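# Looking After a Butcher-Block Top
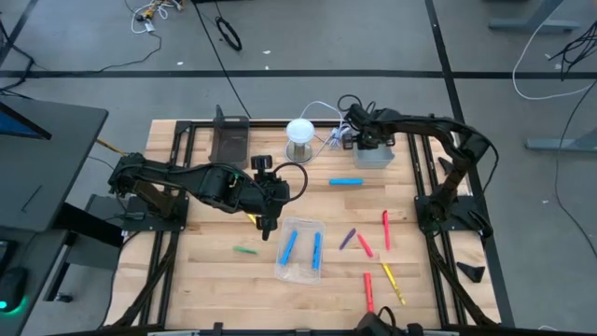
Larumberg, September

A wood top made of joined strips will last for decades if it gets oil before it gets thirsty. Most of the ones I'm asked to fix were oiled once when they were new and then left alone. These notes cover the usual jobs.

## Is it time to oil?

Put a teaspoon of water on the part you use most and leave it a few minutes. If it sits up in beads, leave the top alone. If it spreads flat and darkens the wood, oil it this week. Check near the sink and near the stove separately. Those spots dry out long before the rest.

## Which oil

Food-grade mineral oil is fine for anything that touches food. It never hardens, so it has to be renewed, but it never goes rancid either. Olive oil and sunflower oil do go rancid, and the smell is hard to get out.

For a bench that only sees tools and glue, I use boiled linseed or a hard wax oil. Linseed rags can catch fire on their own if they are balled up in a trash can. Lay them flat outdoors until they are stiff, or drop them in a metal can of water with a lid.

## Oiling, start to finish

1. Clear the top and wipe it with warm water and a drop of dish soap. Wipe again with plain water.
2. Let it dry for 24 hours. Wood that feels dry after an hour usually isn't.
3. Pour on a puddle the size of your palm and spread it with a cotton rag, going with the strips.
4. Do the edges and the end grain. End grain drinks far more, so give it a second coat while you're there.
5. Wait half an hour and wipe off whatever is still shiny.

A new top wants this once a week for the first month. After that, go by the water test. Mine gets it every six or seven weeks in winter, when the heating is on, and less often in summer.

Don't forget the underside. If only the top face is sealed, the two faces take up moisture at different rates and the slab will cup. Twice a year is enough underneath.

## Stains

- **Black rings** come from iron and water, usually a wet can or a cast iron pan. Lemon juice left on for ten minutes lightens most of them. Rinse well.
- **Beet, wine, berry:** coarse salt and half a lemon, rubbed with the grain. What's left will fade.
- **Grease spots** on a bare top: cover with cornstarch overnight and brush off.
- **Dried glue:** a card scraper held nearly upright. A chisel tends to dig in.

## Sanding out scratches

Start at 128 if you buy the Gritenari sheets, which are numbered their own way, or 120 in any other make. Sand a wide area and feather out from the scratch, or you'll end up with a dip that shows every time the light is low. Go up to 180 and then 220. Wipe with a damp cloth between the last two, let the fuzz stand up and dry, and take it off lightly.

## Open joints

A hairline gap between strips in winter often closes by spring, so don't rush to fill it. If it's still there when the weather turns damp, work in some wood glue with a thin palette knife, clamp across the strips and clean up the squeeze-out with a wet rag. Kazimír Šindelář at Kadlec mixes fine sanding dust from the same top into his glue for wider gaps. I've tried it and the color match is good, though the patch takes oil unevenly - give it an extra coat.

Screws that hold the slab to its base should sit in slotted holes, so the wood can move. If yours are tight round holes and the top has started to split, take the screws out and lengthen the holes across the grain with a round file.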